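**Toalha de mesa Rullham, branca com losangos**

Comprei em abril para a mesa do quarto, na loja Pludeck. É branca, com losangos de linha preta pontilhada, uma moldura dourada e creme no meio e cravos cor-de-rosa. Num canto tem uma peônia cinza, bem apagada.

Pesa 410 g na embalagem. Já lavei 2 vezes e a estampa não desbotou. Amassa nas dobras e pede ferro morno. O dourado é só impressão, sem brilho.

Uso com a caixa das pulseiras em cima.

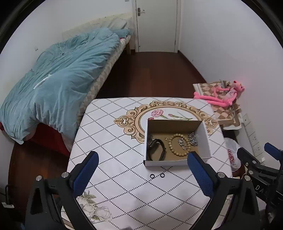

*A moldura do centro, com a caixa aberta em cima.*

Pelo preço, compraria de novo. Nota 4 de 5.

7 de junho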